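Engagement Letters Should Be Written for the Client

Most disputes between law firms and their clients begin with a document that few clients have read closely. The engagement letter sets the fee, the scope of the work and the terms on which either side may leave. At many firms it is also the least readable paper in the file.

Stekel Polier reviewed its own standard letter in August and found that it had grown to more than 4,000 words. Much of that length protected the firm against events that had never occurred. The fee terms appeared on page 4, after a long section on the storage of records.

It is our position that a client should find the cost of a matter on the first page. Hourly rates, the retainer and the billing schedule belong together, in plain type. If the scope is limited - to a single hearing, for instance - the letter should say so in one sentence.

Some colleagues at the Skadport bar object that shorter letters invite claims. We respect that concern but do not share it. A term the client did not understand is a weak defense in any fee dispute, and a judge is unlikely to be impressed by its length.

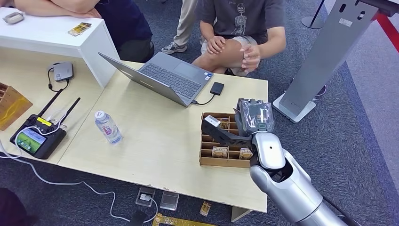 The bar should therefore adopt a model letter, and firms that depart from it should be prepared to explain their reasons to the client in writing.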